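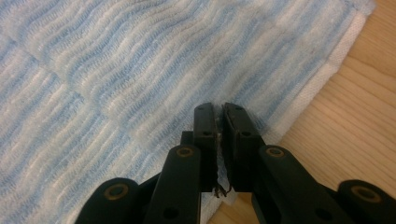
The Galmont floor cloth is made for people who clean their floors by hand and want one cloth for the whole house. We weave it thick, with a texture that picks up dust and hair when you pull it across the boards. Blue and white is the color we sell most, and it looks nice on a light wooden floor like this one. The same cloth is good under a plant pot or in front of the sink.

Size and care
Each cloth weighs 200 grams. Please wash it before the first use, because the blue yarn can give a little color. Wash warm, with similar colors, and do not use fabric softener. Softener makes the cloth slide over the dust. Dry it on a line or over a chair.

About threads
With the time, some threads may come out at the edge or small fibers may stand up from the weave. Do not pull them. Cut them short with scissors, and the cloth can be used further.

How to order
Single cloths are sold in our shop in Skeludthorpe and by mail. Hotels and cleaning firms can order in packs of 10. For packs, please write to Tomomi Tanabe and tell her the color and the delivery address. Packs leave our store room in 18 days or less. The gray and white cloth is sold out and will come back in September.

Returns
Unwashed cloths can be sent back to us. Please put the order number inside the parcel.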